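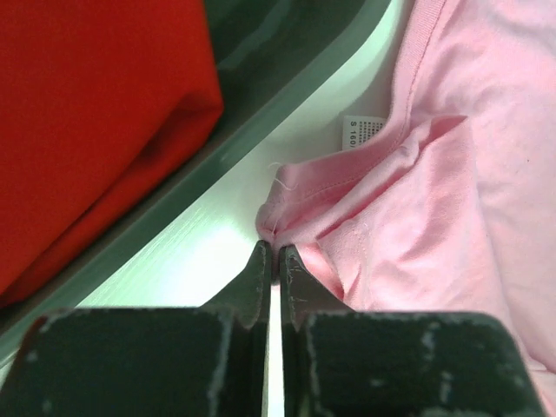

Wrist view, pink knit, corner grasp.

Flumik 8 grasp planner, review
30/12/2019
By the Lornwood bench desk

Search this site Go

Been running Flumik 8 on the cloth bench since September. Short version: good planner, annoying tooling.

Corner finding first. Feed it the wrist camera, get back ranked pinch points. Likes seams and thick bunched corners, which suits me. Glare on white surfaces still bugs it, confidence drops and it wants to re-look. Turn exposure down before you touch anything else. Loose threads sometimes get scored as edges too. Red next to pink, no trouble, segmentation kept them apart.

Ran 100 picks on mixed knits, 8 misses. Vundevel on the same pile was worse and slower to replan. Grip force control is smooth once tuned but the defaults are way too stiff for knits. Change them.

Now the bad. Log viewer is awful. Choked on a session with almost 2988 frames, had to split it by hand. Config files move betwen versions, no warning. Docs thin, the Ebrahimi driver page is just a stub.

Price is 976 a seat. Steep for one bench, ok if you share it.

Keeping it. Would buy agian, would not open the log viewer again.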